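How to bleed a radiator

If a radiator is warm at the bottom and cold at the top, there is probably air trapped in it. Letting it out takes a few minutes. You need a radiator key and an old cloth.
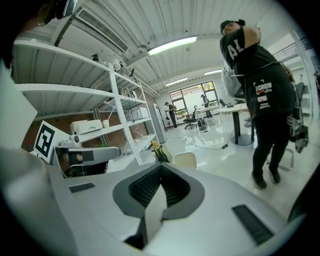

Words: the Domley home help editor
20 Mar 2018

Turn the heating off and leave it until the radiators are cool. Start downstairs, with the one furthest from the boiler.

Fit the key on the square valve at the top end. Hold the cloth under it and turn the key anticlockwise, a quarter turn at most. You should hear a hiss. When water comes out, close the valve.

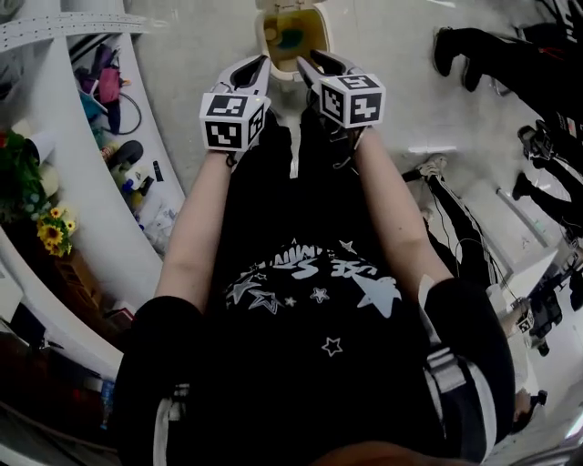 Do the upstairs rooms next, then look at the boiler gauge. Ours had dropped a little after 6 radiators. Top it up if it reads low, put the heating back on and check each valve for drips.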